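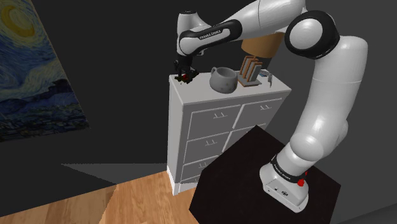

Sixten Skjelbred wrote in to say that he and his girlfriend got through eight months apart mostly by keeping a notebook in the kitchen drawer, and that the worst part was the first 2 weeks back under one roof. Several other readers said much the same about the weeks after a long separation. These are the household tips they sent.

Before the move back in

Clear half of everything. Half the closet, half the bathroom shelf, half the fridge door. A partner who comes home to one empty hook feels like a guest.

Agree on money for the first month. One couple in Nusdale put $200 in a jar for groceries and left every other bill as it was until April.

The first weeks

Eat one meal a day at the table with the phones in another room. Breakfast is fine if you work different shifts.

Expect things to have moved. The person who stayed has a system by now, so ask where the colander goes before you put it somewhere new.

Keep a notebook for small complaints. Write them down, wait until after supper the next day, then read them out. Sixten crosses off the ones that no longer bother him – most of them, he says.

Don't start on the big subjects after 10 p.m. Put the kettle on and pick a time for tomorrow.

When you need room

Give each person one spot that is theirs, even if it is only a chair. A reader in Sumgate uses the back step.

Split the chores by what you mind least. Taking turns sounds fair but leads to arguments about whose turn it is.

If one of you has to go away again, cook a double batch the night before and freeze half. Label it with the date you'll be back.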